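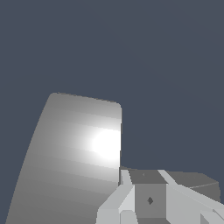
Ladico Releases Jurnis 4, a Desktop Calendar and Task Program for Linux That Works Without a Connection

Ladico today announces the release of Jurnis 4, the new main version of its free and open source calendar and task program for the Linux desktop. The program keeps all appointments, tasks and notes in plain files on the user's own computer, and it can exchange them with a server whenever a connection is present. Version 4 brings a new search, a redesigned week view, shared task lists and a much shorter starting time on older computers.

Jurnis was started as a small tool for the employees of Ladico, who travel often and needed to read and change their appointments in trains and in places with poor reception. It was published under the GNU General Public License, version 3, and has since found its users mostly in small offices, schools and associations.

"We have received many letters from people who have only one wish, that the calendar opens quickly and shows them the day," said Bent Steinarsdóttir, who leads the development of Jurnis at Ladico. "For this version we took that wish as our first task. We removed code before we added any. I am glad that we had the patience for it, although the release came later than we had promised in the spring."

A new search

The search in Jurnis 3 looked only at the titles of appointments. In Jurnis 4 it looks also at the notes, the places, the names of invited persons and the names of attached files. The results appear while the user is typing, and they can be limited to one calendar or to a period of time. Past appointments are shown in a separate group below the future ones, so that a meeting which repeats every week does not fill the whole list.

The search index is stored in the user's home directory and is never sent to a server. When Jurnis 4 is opened for the first time, it builds this index in the background. On a calendar with 4,000 entries this was finished in 20 seconds on the oldest laptop in the Ladico office. The program can be used normally during this work.

Week view and day view

The week view was drawn again from the beginning. Appointments that overlap are now placed side by side with readable titles, and a long title is continued on the next line where there is space for it. The hours before and after work can be folded together with one click on the time column. Users who work in shifts can set different working hours for each day, which was the most requested change in the issue tracker.

In the day view, tasks with a due date now stand beside the appointments. A task can be pulled into the calendar with the mouse, and Jurnis then reserves one hour for it. The length can be changed afterwards. If the task is marked as done before its hour begins, the program asks if the reserved time should be given free again.

The small panel indicator has remained. It shows the next appointment and the time until it starts, and a click opens a short list of the day. The indicator works with GNOME (with the AppIndicator extension), KDE Plasma, Xfce, MATE and Cinnamon. It can run alone, without the main window, and in this mode it now needs less memory than before.

Shared task lists

With Jurnis 4 it is possible for the first time to share a task list with other persons. The list is stored on any server that supports the CalDAV standard, and each person can add, change and complete tasks. If two persons change the same task while they are both offline, Jurnis keeps both texts and shows them next to each other at the next synchronization. The user then decides which one remains.

The shared lists were tested for four months by Nambiar, a publisher of school books with 400 employees. The editors there used them to follow the corrections of printed pages between three offices. Several changes in the final version come from their reports, among them the possibility to assign a task to more than one person and the quiet mode, in which a shared list gives no notifications until the user opens it.

"The first test version sent us a message for every small change, and after two days our editors had switched it off," said Steinarsdóttir about the test. "They did not say it in an unfriendly way, but they said it clearly. The quiet mode was written in the week after."

Synchronization

Jurnis 4 can synchronize with CalDAV servers and can subscribe to public calendars in the iCalendar format. The account assistant now asks only for the address, the user name and the password, and looks for the available calendars by itself. Passwords are stored in the keyring of the desktop. On systems without a keyring, Jurnis asks for the password at each start and does not write it to the disk.

A new page in the settings shows when each calendar was last synchronized and which errors have occurred. The error messages were rewritten in ordinary language. The technical text is still available behind a button, and it can be copied for a bug report.

Older computers

The starting time was improved by loading only the visible month at first. The rest of the calendar is read after the window has appeared. The graphical effects can be switched off completely in the settings, and the program does this by itself when it finds no hardware acceleration.

Languages and accessibility

The program can now be operated completely with the keyboard. All views were checked with the Orca screen reader, and the colors of the calendars can be supplemented with patterns for users who cannot tell certain colors apart. A help page with all keyboard commands can be opened with the F1 key.

The user interface is complete in 20 languages. Icelandic, Tamil and Slovene are new in this version. Translations into further languages have been started, and Ladico would be thankful for help with them. No knowledge of programming is needed for this work.

Updating from Jurnis 3

Existing calendars are taken over without changes. The settings are converted at the first start, and a copy of the old settings is kept in the folder "jurnis-3-backup" in the configuration directory. Extensions written for Jurnis 3 must be adapted by their authors, as the programming interface has changed in several places. A guide for this is part of the developer documentation.

Jurnis 3 will receive corrections for security problems until December. After that it will not be maintained further, and Ladico recommends that administrators plan the change before this time.

Jurnis 4 does not contain the mail reminder function of the earlier versions. It was used by few people and it depended on a library that is no longer developed. Users who need reminders by mail can set them up on their server, if the server offers this.

Availability and price

Jurnis 4 is available now as a Flatpak, as an AppImage and as packages for Debian, Ubuntu and Fedora. Packages for openSUSE are being prepared. The source code can be found in the public repository of the project, together with instructions for building it. The program requires a 64-bit processor and 100 MB of free disk space.

The program is free of charge for private and for commercial use. For companies and public offices Ladico offers a paid support contract, which includes help with the installation, answers by telephone and mail, and early notice of security corrections. The contract can be made for one year or for three years. Schools pay half of the regular price.

Next steps

The work on version 4.1 has already begun. It is planned to contain a print view for the month, which was not finished in time for this release, and a better handling of time zones for appointments that begin in one zone and end in another. Also a command line tool is in preparation, with which appointments can be added and listed from scripts. A date for version 4.1 has not been decided.

About Ladico

Ladico develops open source office software for the Linux desktop. Besides Jurnis the company maintains Budetti, a program for keeping the household accounts and the books of small associations. Ladico is owned by its employees and finances its work through support contracts and custom development.

Press contact

Ladico press office
Questions are answered in English, Icelandic and German, on working days between 9 a.m. and 4 p.m.
Screenshots, the Jurnis logo and the complete list of changes are available from the press office on request.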